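Acoustic logger vs point counts for small passerines
Rosutero Field Naturalists > Forum > Survey methods

mulga_ear
Posted Nov 26, 2021

I'm comparing two methods on the same transect and the results disagree more than I expected. Point counts are five minutes, fixed 50 m radius, starting half an hour after sunrise. The logger is a Korent on default gain, strapped to a trunk at chest height near the third point. Over the same mornings the logger output gives 87 detections of thornbills after filtering. My point counts at that station give 9 birds. I know detections aren't individuals, but is there an accepted way to scale one to the other, or should I report them separately?

gravelpit
Report them separately. A detection is a vocalisation that passed a threshold. One pair feeding near the microphone will call continuously for ten minutes and the software will log every call as an event. There is no conversion factor that holds between sites, and the ones I've seen proposed were fitted to a single species in a single vegetation type.

tern_over
Disagree in part. If you collapse detections into presence or absence per five-minute block you get a metric that behaves reasonably well against point counts. You lose abundance but you keep activity, and you can run an occupancy model on it. Throwing the two into separate tables and never comparing them wastes the logger.

gravelpit
I didn't say never compare them. I said don't scale. Occupancy is a different quantity and should be labelled as one.

mulga_ear
Fair. Blocks of five minutes would line up with the counts anyway. What confidence cut-off are people using? Mine is whatever Gazi came set to.

wrackline
The Gazi default is too permissive for thornbills. Brown and striated get swapped regularly, and so does anything thin and high from a fairy-wren. Pull a random sample of clips from each score band, listen to them, and set the cut-off where your own error rate is acceptable. Do it per species. Also, what is the habitat at the third point? Open edge and closed canopy give very different detection distances.

mulga_ear
Edge. Path with a mulched bed, trees further along.

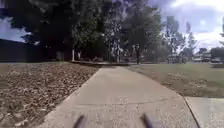
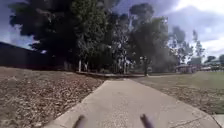
The other points are in taller forest on the Sivulura side, with a dense shrub layer. I've kept the radius at 50 m for all of them.

wrackline
Then your effective radius isn't 50 m in the forest. You'll be missing quiet birds well inside it. Record distance bands (0 to 25, 25 to 50) and fit a detection function once you have enough records. It costs you nothing in the field.

tern_over
Seconding the bands. I'd also add a second logger before adding more counts. With 2 units you can at least see whether the first one is sitting on top of a territory.

gravelpit
I'd spend the effort on observers first. Paired observers at the same point, recording independently, will tell you more about missed birds than another box will. Loggers have a known problem with wind above a light breeze, and their false negatives are harder to audit than their false positives.

tern_over
Paired observers share the same ears problem if both are over sixty. High-frequency loss matters for this group. The microphone doesn't have it.

gravelpit
Granted, for thornbills.

mulga_ear
I'll add the bands from next weekend, rescore the November files in five-minute blocks and listen through a sample per score band. Does anyone have a spreadsheet layout for the clip check, or is it just file, score, species, yes/no?

wrackline
Add a column for "can't tell". Otherwise people force a yes. And sort the clips randomly so you can't see the score while you're listening.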